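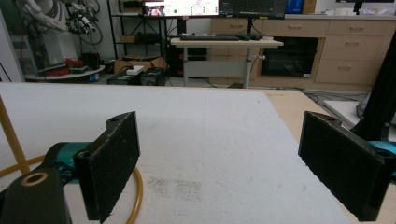

How do I get old adhesive residue off a white tabletop?

Negin Salehi
18 July 2024

I bought a secondhand Albridge table in January. The previous owner had stuck a vinyl sheet to the top, and when I peeled it off it left a tacky film over one half. Dish soap and hot water did nothing. I don't know what the finish is. The label underneath only says 2012 and the model name, Busero. I don't want to use anything that will dull it or turn it yellow. What should I try first?

hekau_17

Plain cooking oil. Rub on a thin coat, leave it for 15 minutes, then scrape with an old plastic card held nearly flat. Most of the glue will roll up into crumbs. Wipe it down with dish soap afterward or the oil will leave its own film. It took me 4 rounds on a desk with the same problem, and the last one was mostly cleanup around the edges.

Check the seam where the top meets the edge strip. Oil can creep in there and work on the glue that holds the strip down, so keep it back from the edge and do that part with a barely damp cloth.

Esquivel

Acetone. Works in seconds.

M. from the repair board

Please don't start with acetone if you don't know the finish. On paint or lacquer it will take the color off along with the glue — I ruined a shelf that way. If the oil isn't enough, go to rubbing alcohol on a white cloth and test it under the table first. If any white comes off on the cloth, stop.

Warming the residue with a hair dryer on low also helps. Keep it moving, and don't use a metal scraper. Scratches in a glossy white top hold dirt and you will see every one of them.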